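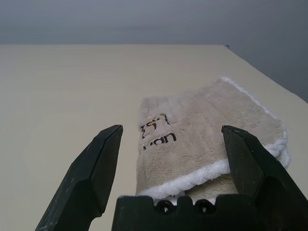

Main page - Contents - Random article - Recent changes - Help

Grostik is a method of teaching manipulation tasks to a robot arm by direct demonstration. It was developed at the Urkurum laboratory by a group led by Annick Bodin, and is used mainly for the handling of cloth and other soft goods.

Methods of demonstration

Two forms of input are accepted. In hand guiding, the operator holds the arm near the wrist and moves it through the task while the joint motors compensate for gravity. In remote control, the operator moves a smaller leader arm and the working arm copies its joint angles. Hand guiding is quicker to learn, but the operator's hands and sleeves often enter the view of the wrist camera. Remote control avoids this - at the cost of any direct sense of grip force.

Recording

Joint positions, gripper opening and wrist camera images are stored together at 20 samples per second. A demonstration begins with the gripper open and ends when the arm has returned to its rest position. Failed attempts are kept and labelled separately. Pauses longer than two seconds are trimmed before training.

Towel task

The standard test for the method is the folding and moving of a small towel on a plain table. Thick pile hides the edge of the upper layer, so a gripper may close on one layer or on several. Raised trim gives the fingers more to hold but can catch on them during release. Operators are asked to vary the position and angle of the towel between demonstrations.

The Ekine set, the first collection made with the method, contains 292 demonstrations by seven operators. Of these, 37 were recorded by hand guiding and the remainder by remote control.

Limitations

Policies trained on one colour of table perform less well on another. Sydorenko, a later variant, adds a fixed overhead camera and lets the operator take over during a run, with each correction saved as a new demonstration. It requires a second calibration step whenever the overhead camera is moved.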